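30 May 2024

Rain since breakfast, the soft kind that doesn't mean anything but keeps you in. I had promised myself the kitchen things today, and for once I kept the promise, mostly because the alternative was the tax folder. The kettle went on first, naturally, and then again before I had opened a single box.

The boxes have been in the hall since we came back from Stotow at the start of the month, and I have been walking around them sideways like a crab. I started with the one marked "sink," and what should be on top but the colander. I was so pleased to see it! I don't know why a colander should make a person happy, but I stood there and looked right down into it for a good minute, at all those rows of little holes going around the curve and the shine running along the rim. It has drained every potato of my married life, and a great many beans, and once a whole batch of cherries that I had no business buying.
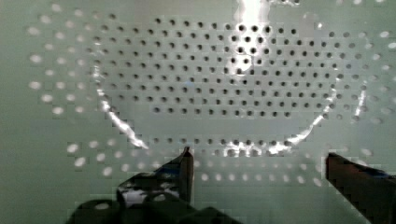
You'll never use two of them, came the verdict from the armchair, and if you're keeping the old one then the one from Ziswood ought to go to the church sale, and while you're at it the big steamer too. I said I would think about it. I have been thinking about the big steamer for 20 years and see no cause to rush now. Besides, one is for washing and one is for draining, and anybody who has tried to do salad and spaghetti on the same evening knows perfectly well why a house wants both.

So I went on. I found the cake rack and the good scissors, and a letter from Christodoulou about the stove, dated before the move, telling us the part would take 2 weeks. It never came, and we have cooked on the small ring ever since. I put the letter in the drawer with the string. Then I held a few things up to the window to see if the holes had clogged with lime, as they do here (the water is terrible), and I got rather lost in it, the way I used to with my mother's lace curtains when I was supposed to be dusting.

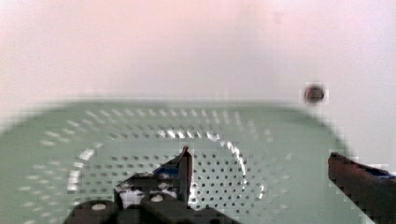 Holes in rings, all the way out from the middle.

Lunch was bread and the end of the soup, eaten standing up. After that I tackled the matter of what lives out on the table and what gets put away, and this is where I always come unstuck. I like to see things. I like a bowl with something in it and a mug where my hand will find it, and I would sooner wipe around them all than open a cupboard every time. My sister-in-law keeps her counters as bare as a hospital, and I admire it very much and always want to go home.
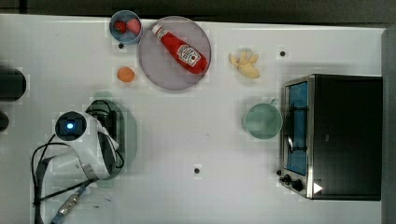 Still, there has to be some room left for rolling out dough, so I made myself a rule — anything I hadn't touched in a week goes up on the shelf. The rule lasted until the gravy boat. I paid 85 for that at the Tesance market, far too much, and I am not putting it where I can't look at it. It has the windowsill now, next to the basil, and I have promised to be strict about everything else. 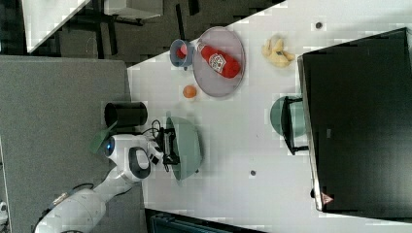
Supper needs settling before I can settle anything else, and I keep going back and forth between eggs and the sausages. The sausages will probably win. It was the ketchup that put them in my head, lying there across the gray plate like a guest who has taken the whole sofa, with the little blue cup tipped over beside it. I do like the pale green bowl against the white of the table, and I think I'll keep that color in mind for the curtains, if we ever agree on curtains. The armchair wants stripes.

Three boxes left, and one of those is only newspaper, I'm nearly sure. My back says tomorrow. Must remember to call about the stove part, and to buy lemons and a new bottle of the lime stuff. The rain has stopped and the blackbird is making a tremendous fuss on the shed roof, so I am going out to see what he wants before the light goes.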